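Budgeting the second arm

The spreadsheet for next year is due in January and I have been putting numbers into it since breakfast. Posting the reasoning here so I can find it again.

The first arm was a simple purchase on paper. One quote, one line, one signature. What I did not budget for was everything between the arm and the wall socket: mount, cables, spare finger pads, an emergency stop we could reach from the far side of the room. Those came out of the consumables line a bit at a time, and by the end of the year consumables was the line Kerstin Görtz wanted to talk about. She handles purchasing for our group and she was right to ask.

So this time each arm gets its own sheet. Current state:

Arm, Nilow, same model as the first: quote received, valid to the end of the quarter.
Gripper, Fuchs, parallel, black: 700 each, two needed.
Finger pads: 233 for a set.
Cable kit with strain relief: 298.
Shipping: 100 flat, if everything goes in one order.

With two grippers, one set of pads, the cable kit and shipping, that is 2,031 before the arm itself. Last year I had entered zero for all of it.

I looked at the Stillside gripper as well. It closes with more force and costs less. It is also wider across the body, and the work is kitchen work, mostly loading, so width matters more to me than force. A cup does not need much force. Getting a hand between two rack tines with a plate already in the next slot needs clearance, and I can't buy that later with software.

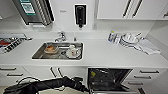
Reach is the figure I got wrong the first time. I took it from the data sheet, measured to the flange, with the arm straight out. In use the arm never works straight out. With the dishwasher door down, the arm has to come in over the door or beside it, and the dishes it is meant to fetch are up in the sink, a plate with food still on it and a saucer and cup with reddish stains. That is one low target and one high one with a door lowered between the base and the cabinets. The usable envelope has to cover both without moving the base, or I am budgeting for a mobile base, and I am not budgeting for a mobile base.

Cable routing belongs in the same calculation. A loop above the arm is fine in open air and less fine near a rack. The kit from Nilow has clips that hold the cable along the links, and I would like to have it on the first order instead of the third. Strain relief at the wrist is included. Strain relief at the base is not, and I have written to ask.

Service contract: Gikent offers one that covers arm and gripper together, with a loaner during repair. I have left it as a separate line with a question mark. The loaner is the only part I want. If they will price it alone I will take it, otherwise we keep the old gripper as the spare and accept some downtime.

Things still missing from the sheet:

Replacement dishes. We use ordinary white ones, and they go in the budget under consumables with their own sub-line this time.
Detergent and towels, same.
A water-resistant sleeve for the forearm. No quote yet. The ones I found are made for painting cells and come in lengths that do not fit.
Installation hours. I will enter our own time even though it is not invoiced, mainly so that the comparison with a supplier install is fair.

Kerstin wants the draft with all quotes attached as separate files, named by supplier. The base strain relief and the sleeve are the two I am waiting on.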